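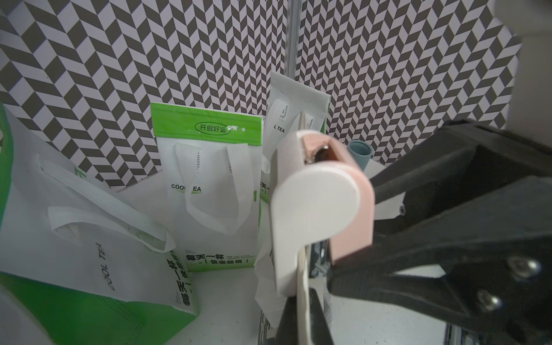 A two-finger gripper holding the edge of a crumpled tote bag, seen from the wrist camera. Other bags stand beside it in front of a patterned wall.

Robot teaching by demonstration

Robot teaching by demonstration, also called programming by demonstration or simply teaching, is a group of methods in which a person shows a robot how to carry out a task and the robot's controller stores what was shown. The person may move the arm directly by hand, steer it from a distance, or carry out the task with a separate handheld tool that has the same kind of gripper as the robot. The stored motion can be played back as it is or used, together with many others, to train a control program that picks its own movements from camera images.

The methods are used in packing, light assembly, kitchen work and the handling of soft goods such as bags, towels and clothing.

Terms

A single showing of a task, from start to finish, is called a demonstration or an episode. The person who gives it is the operator or demonstrator. A set of demonstrations of one task is a task set. The program trained on such a set is usually called a policy. Usage varies, and older manuals use "teaching" only for the storing of fixed points with a hand control.

Teaching by hand

In teaching by hand, also known as kinesthetic teaching, the operator takes hold of the arm and moves it through the task. The motors are set so that they carry the weight of the arm but offer little resistance. Joint positions are stored many times a second, and the gripper is opened and closed with a button or a squeeze handle near the wrist.

The operator feels contact directly, which helps in tasks such as pushing a peg into a hole. The main drawback is that the operator's own hands and arms often appear in the camera images. A policy trained on such images may come to depend on them. For this reason some workshops record the motion by hand first and then have the arm repeat it alone while the cameras run. This second pass works well with rigid parts. It is less reliable with cloth or paper, where the object may not fold the same way twice.

Arms with high gearing are hard to move by hand even when the motors assist. Operators tend to guide them slowly and in straight segments, and the stored motion keeps that character.

Teaching by remote control

In remote control, or teleoperation, the operator stays clear of the arm and sends it commands through another device. Common devices are:

Leader arms. A small arm with the same joint layout as the working arm is moved by hand, and the working arm copies it. Most leader arms have a trigger for the gripper.

Hand controllers. The position of a tracked controller in the air sets the position of the gripper. The operator can let go of a clutch button, move the hand back to a comfortable place and take up the motion again.

Joysticks and 3D mice. These are cheap and compact but slow for tasks that need turning and moving at once.

The delay between the operator's motion and the robot's should be short. With a long delay, operators fall into a pattern of moving, stopping and waiting, and the pauses end up in the recording. Unless they are trimmed, a policy may learn to pause in the same places.

Most remote setups give little or no sense of touch. Operators judge grip by eye, from the way the material bends or from the gap between the fingers, and new operators often squeeze harder than needed.

Handheld grippers

A third approach uses a gripper that is not mounted on an arm. The operator carries it and does the task while a camera on the device records. The path of the gripper is worked out afterward from the images and motion sensors. The method is quick and can be used away from a workcell, but it allows motions that a given arm cannot reach, and these have to be removed before training.

Camera placement

A wrist camera moves with the gripper and keeps the fingers in view at close range. It shows the point of contact well and the wider workspace poorly. A fixed camera has the opposite strengths, and the two are often combined. In a wrist view the fingers and part of the gripper body can take up a large share of the image.

Backgrounds are commonly changed between recordings. A policy trained in front of one wall or on one tabletop may fail when moved to another, and patterned or shiny surfaces are included in many task sets.

Soft objects

Bags, cloth and film are among the harder subjects for teaching. Their shape changes when they are touched, so a stored path by itself is of little use. An operator will usually take an edge or a handle, lift slightly, and correct the grip if the material slips. Such corrections are kept in the recording – they show the policy how to recover.

Tote bags present a further problem when they stand close together. Handles overlap, and several bags of the same print can be hard to tell apart where they touch. Non-woven bags may also hold old creases that make a flat side look like an edge.

Example of a task set

The Clisstead task set, recorded at the Pradden workshop under Zoia Melnychuk, is made up of 344 demonstrations of bag handling. They were given by 4 operators using leader arms, between April and August. The tasks are divided into seven groups, among them lifting by one handle, turning a bag upright and separating two bags that touch. Each operator practiced for up to six hours before recording. Failed attempts were stored separately and marked with the point at which the grip was lost.

Hnat Hnatiuk later used the set to compare trimmed and untrimmed recordings. The trimmed version gave faster motion but more missed grasps on folded edges, where the operators had slowed down on purpose. His notes recommend trimming only at the start and end of an episode.

Limits

A demonstration carries the habits of the person who gave it. Two operators may approach the same handle from opposite sides, and a policy trained on both can hesitate between them. Written guidelines reduce this, though very strict guidelines leave the set with too little variety.

See also

Antoniuk leader arm
Gripper
Pick and place
Tado controller
Workcell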